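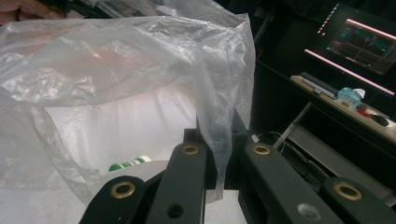 Bags, grippers and a very full parking lot: my afternoon at the Wellik open day

Filed under: Out and About, Local Tech

December 9, 2023

I'd been promising myself a trip out to Wellik for ages, and the open day finally got me off the couch. If you haven't been, Wellik is the old shoe warehouse behind the bus depot, now split up into small workshops. Koutsoukos has the big unit on the ground floor (they make conveyor parts, mostly) and Brorkico has a couple of rooms upstairs, and it was the Brorkico folks I really wanted to see. They teach robots to handle household stuff. Groceries, laundry, that kind of thing.

The sign-in sheet at the door was on its third pad of paper when I got there, and the woman at the desk told me they'd had 598 people through by two o'clock. Last February it was a lot fewer, she said, and they'd run out of coffee even then. They ran out again this year! I got the last of the decaf.

Upstairs the demonstration was all about plastic bags. You know, the thin white kind you get from a corner store, handles and all. I figured the hard part would be lifting the bag, but the guy running the table said lifting is easy if you've got the handle, and getting the handle is the whole problem. It flops over, it twists up into a little string, it sticks to itself. A person just fishes around for it without thinking. A robot has to be shown, over and over, with the bag landing differently each time.

So they show it by hand. The gripper they use for this has black arms with brass grommets in them, and you hold the thing yourself and do the job with it, and what it records goes into the pile the robot learns from. I liked the look of it, kind of like a very serious salad server. One of the bags had something green and white striped in it, and I spent a while trying to work out through the plastic if it was a can. I never did ask.

Visitors got to try, and of course I got in line. The wait was around 20 minutes, and I spent most of it talking to a retired mail carrier about her knees. When my turn came I was terrible. The bag slid away from me twice, then I got hold of a side instead of a handle and the whole thing tipped over. A kid ahead of me, maybe nine years old, had done it on the first go and walked off like it was no big deal. My third try was good enough that they kept it, or they told me so, anyway. Bad tries get kept too, apparently, just in a different folder.

They had a chart taped by the door with the count so far: 63 bag pickups from visitors that day, with a couple of hours still to go. I asked what happens to all of it and was told it goes to Brallerora, the project they share with two other workshops, where the plan is to have a robot unpack a full bag of groceries onto a counter by next summer. Eggs are not on the list yet. I asked about eggs and got a look.

I was also glad to see how ordinary the room was. Pink lights around the monitor, a mouse and a few odds and ends on a light wooden shelf, cables wherever cables end up. I've been to a few of these things where it's all glass walls and somebody in a headset telling you about the future, and I'll take this over that any day. You could lean right in and ask a dumb question and get a decent answer.

Downstairs, Koutsoukos had a belt running with a bowl of wrapped candy at the far end, and you can guess where the kids were. I only stayed for a few minutes because my meter was running out. Next time I'm taking the bus, the lot was packed by noon and I had to park way over by the tire place.

There's another open day planned for the spring, free to get in again, and the desk said the sign-up sheet for trying the gripper will go out front this time so the line doesn't block the stairs. Go early if you want coffee.

Related items
- Koutsoukos adds a second shift for the winter
- Where to park near Wellik (and where not to)
- Repair night is back: bring your toaster
- What's on this month at the workshops

Contact us | Send in a story | Copyright 2023, all rights reserved | Back to top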